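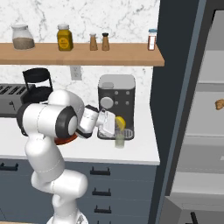 Careers > Open Calls > Study Participants

Call for Participants: Remote Demonstration of Kitchen Tasks in Simulation

Fekeneo, in partnership with the Basthorpe Institute, invites applications from adults who wish to take part in a paid study of how people guide a robot arm by remote control. Participants will work in simulated kitchens and will show the arm how to carry out short household tasks, such as picking up a piece of fruit from a counter or moving a drinking glass away from an espresso machine. The recorded demonstrations will be used to train and test control software under the Fovum project.

14 shares | 2 comments

Who may apply

Applicants must be 18 years of age or older, must be able to read instructions in English, and must have normal or corrected vision. Full use of at least one hand is required for the standard controller. Applicants who would need a different input device are encouraged to say so on the form, and the study office will reply with the options available at each site.

No experience with robots, programming, or video games is expected. People who have cooked for a living, worked in food service, or cared for others at home are especially welcome. Current employees of Fekeneo and members of their households may not take part.

What participants will do

Each participant will attend 3 sessions at the Shirazi Building on the Basthorpe campus. The first session begins with a short training period, during which a member of the study staff explains the controller and the participant practices opening and closing the gripper, turning the wrist, and reaching past objects without touching them. Recorded work starts when the participant is ready.

In a recorded session, the participant reads a one-line task on the screen, completes it with the arm, and marks the attempt as finished or failed. Failed attempts are kept and are paid in the same way as finished ones. The position of objects changes between attempts, and some kitchens are more crowded than others. Participants are asked to move at a comfortable speed and to avoid unnecessary pauses while the arm is holding an object.

The study will enroll 106 participants and aims to collect 1,000 demonstrations in its first phase. Sessions are held on weekdays and on Thursday evenings until 8:30 p.m. Breaks may be taken at any time.

Payment

Participants receive $33 per hour, including training time and breaks, paid by check or bank transfer after each session. Parking in the lot behind the Shirazi Building is free with a pass from the front desk. Travel costs are not covered.

Privacy and consent

The study records controller movements, the simulated scene, and the participant's answers to a brief survey. It does not record the participant's face or voice. A written consent form will be provided before the first session. Participants may withdraw at any point and will be paid for the time completed.

How to apply

Complete the participant form on the Open Calls page or request a paper copy from the front desk of the Shirazi Building. Applications are reviewed in the order received and will be accepted through the end of July. Applicants who are not placed in the first phase may ask to remain on the list for later sessions.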